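Subtitles and Ticket Sales at the Rutherford Cinema
Archie Urquhart, film studies project, 2021-04-02

I compared attendance for dubbed and subtitled showings of Flirnell, a foreign-language drama that opened in September. The Rutherford sold 3194 tickets in three weeks -- 905 of them for subtitled screenings.

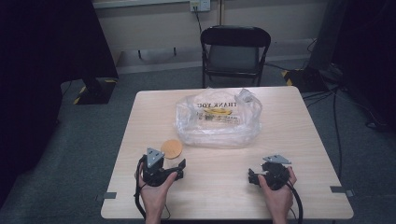 Did younger viewers prefer the dubbed version? Most of the 85 people who filled in my survey were under 25, and they leaned toward subtitles.

Evening showings were mostly dubbed, so the ticket totals favor that version.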